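Our water bill, and what I did about it

11 August 2024

We moved into the house in Dahlgren in April, and the first full water bill came a few weeks ago. It was for 4000 gallons more than I expected from two people who both work during the day.
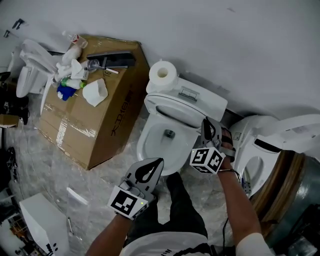
I called the utility first. The woman on the phone said the reading was a real one and suggested I check for leaks before asking for someone to come out. She told me to write down the number on the meter at night, use no water, and read it again in the morning.

Our meter is in a pit by the sidewalk with a heavy iron lid. I had to buy a hook to lift it. There was a lot of dirt in there and a spider that I left alone. The last four digits were 1348 when I went to bed. In the morning they had moved by 12, and the little red triangle on the dial was still turning slowly.

The next thing was to find out if the leak was inside the house or between the house and the street. I closed the main valve in the basement and went back out to look at the triangle. It had stopped. I was glad about that, as digging up the front yard would have cost more than we have set aside for this year.

So it was inside. I put food coloring in the tanks of both toilets, upstairs and downstairs, and waited half an hour. If the color gets into the bowl without a flush, the seal in the tank is leaking. I had green for upstairs and what was left of the blue for downstairs. Downstairs stayed clear. Upstairs there was a faint green line down the back of the bowl.

I ordered a new seal from Lornen, which is the plumbing supply place out past the fairgrounds. They gave me the wrong size the first time. The old one had no part number left on it, so the second time I took it with me in a sandwich bag and the man at the counter matched it by holding it up against the ones on the rack. It cost 3 dollars. Putting it in took me most of an evening, mainly because the shutoff valve behind the toilet would not close all the way and I had to go down and close the main again.

That shutoff valve is on the list now. I would like to replace it before winter.

After the seal was in I did the overnight test again and the meter still moved, though much less. I went over the rest of the house with a flashlight and found the humidifier line on the furnace dripping into the floor drain. The previous owners had left the humidifier switched on. I turned the little saddle valve off by hand and the dripping stopped. The third overnight test showed no change at all.

Joar Westerberg, who lives two doors down and has had his house since the street was built, told me the utility will sometimes take part of the charge off if you can show that you fixed the leak. He did this with an outdoor faucet some years ago. You need the receipt for the part and the meter readings with times next to them. I had written mine on the back of an envelope, so I copied them out properly and mailed everything in. No answer yet.

In the meantime I'm reading the meter every Sunday-type chore day along with taking out the recycling, and keeping the numbers in a notebook in the kitchen drawer. The hook for the lid hangs in the garage next to the rake.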